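Ticket 3710 — Small items sorting: staff reassignment and pace settings
Site: Olcombe
Opened by: Pap, Returns Section
Assigned to: Sándor Kun, Workplace Systems
Priority: 3
Status: Pending site confirmation

Issue as reported
Since the Pillitano sorting software was updated in February, the work queue has been releasing jewelry and wristwear at the same pace as boxed goods. Sorters report that the screen marks an item as late while it is still being handled. Two sorters have asked to return to the packing line. The section lead requests that the late marker be removed.

Initial response, 9:40
The late marker cannot be removed by site staff. It is tied to the item class, and all returned accessories were placed in class 5 during the update. That class allows no extra time for pieces that must be picked up singly and set down without catching on one another.
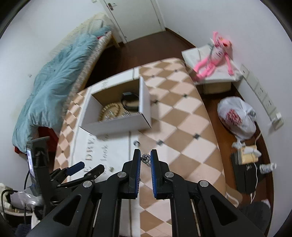
Rings and bracelets should be moved to class 3, which carries the longer handling time. Watches may remain where they are until the section lead has reviewed them with the sorters on both shifts.

Update, 11:15
Class change applied to rings and bracelets. The queue was restarted and the section lead was informed by phone. Sorters who were signed in at the time must sign out once for the new setting to take effect.

Update, 14:30
The section lead reports that late markers still appear at one station. The station was found to be using a saved profile from Pitham, where accessories are handled by a separate team. Profile deleted and replaced with the Olcombe default.

Note on staff records
Late markers recorded before the class change have been excluded from individual pace reports. Supervisors are reminded that these reports are not to be used in shift reviews until this ticket is closed — this applies to temporary staff as well.

Outstanding
Section lead to confirm the class for watches. Reassignment requests are to be sent to the site office and will not be handled under this ticket.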